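In Defense of the Empty Drawer

I have a theory that the worst thing you can do to a new piece of furniture is fill it the day you get it. I know, I know, that's what it's for! But hear me out.

When we moved into the place on Batmont in February, I had the boxes unpacked by 9 p.m. Every drawer was stuffed. I was so proud of myself (I took a picture of the flattened cardboard and sent it to my sister). And then I spent the next 3 years hunting for scissors, because whatever landed in a drawer that first night just stayed there. The batteries lived with the dish towels. The dish towels lived with a bag of 200 tea lights I have still never lit.

So now I'm a convert to leaving things empty for a while. Pull a drawer out, look at the bottom of it, push it back, walk away. 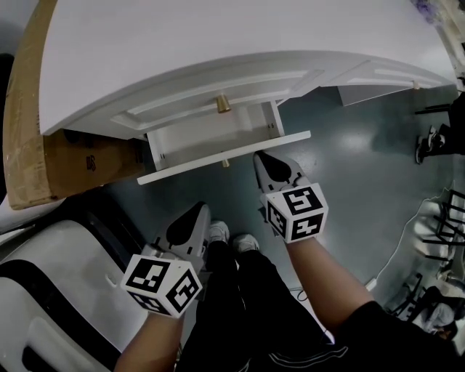 A week is good. Two is better, if you can stand the boxes. You start to notice where your hand goes when you come in with the keys, and which drawer you yank open first when you need a pen. My hand always goes to the top left, so that's where the pens are now, and it took me a ridiculous number of years to let it happen.

My husband thinks this is just procrastination with a nice name on it, and sure, maybe a little. He grew up with a dresser his family swore was from 1899, and it was so full that you had to hold the bottom drawer with your foot to shut the top one. He says that's what a home feels like. I say that's what a bruised shin feels like.

Open shelves are harder, I'll admit. An empty drawer keeps quiet about it, but a bare cubby just stares at you all through dinner, and you start wanting to run out and buy a basket. Or a vase. I once came home from Rutska with four little ceramic birds for exactly this reason, and I don't even like birds.
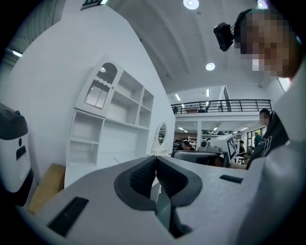 White cabinet with every cubby still empty, and a little oval mirror on the wall beside it.

I'd hold off on the baskets, too. Baskets are how you end up owning a basket of chargers for phones you gave away. If a shelf is still bare after a month, maybe you have one shelf more than you need, and you could put a plant on it, or your feet-up novel, or leave it alone and enjoy how fast it is to dust.

I've got one cubby in the hallway that has been empty since spring. Guests keep setting their sunglasses in it.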